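Search articles

May 16, 2023
By Nanna Vigfúsdóttir
2 min read

Furniture makers should quit staining maple. The wood is dense and takes pigment unevenly, so figured areas blotch while plain ones stay pale. Sanding to 600 grit makes the mismatch worse.

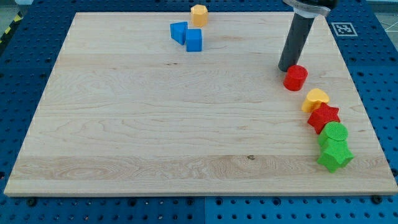 A maple board with a pale finish and figured grain.

Sellers in Karnoddale still ask for walnut tones on maple tabletops. Walnut costs more, and I accept the arithmetic. A buyer who wants brown wood should be quoted for brown wood.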